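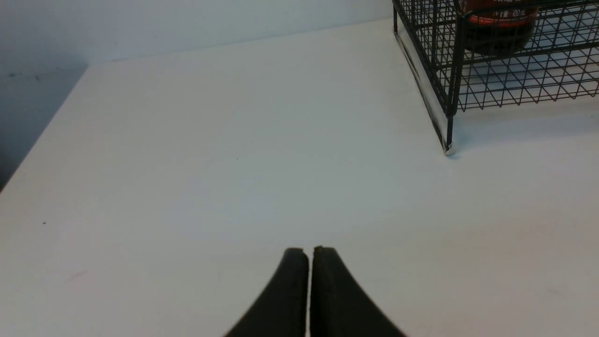

Notes on ink gain, from the last Lisach print run. Ink spreads into uncoated paper after it lands, so dark areas get bigger and the white between them gets smaller. A thin white strip between two dark shapes is the first thing to go. Large gaps lose the same width and you don't notice.

The job was a 40-page booklet, 864 copies, black only, on Fasbridge uncoated. We'd used the coated stock in January with the same files. Coated held every gap. Uncoated closed up the counters in the small type and turned two line drawings into blots.

First fix was a gain curve. Print a strip of tints from 0 to 100 percent, let it dry overnight, measure, and correct the file so the dried sheet matches the original. Measuring straight off the press gave me numbers I couldn't use.

The midtones moved most. Our 50 percent patch dried 23 points darker. The solids hardly changed, as you'd expect.

A curve does nothing for line art. There is no tint to lighten. You have to widen the white by hand or choke the black shapes with a negative offset. I did both, drawing by drawing. Offset rounds off sharp inside corners, so check those at high zoom.

Type: I swapped the captions from Sillano Light to Lazăr Regular, which has more open counters at 7 point. Reflowed two pages. Body text stayed as it was.

If your shop allows it, ask for less ink before you touch any files. Ours did one pass at a lower density and the solids went gray and patchy, so we went back up.

Curve is specific to this paper, this press and this ink. I wouldn't reuse it on another stock, including the heavier weight from the same mill. Second proof is due back Wed 12 June. Will add the readings here.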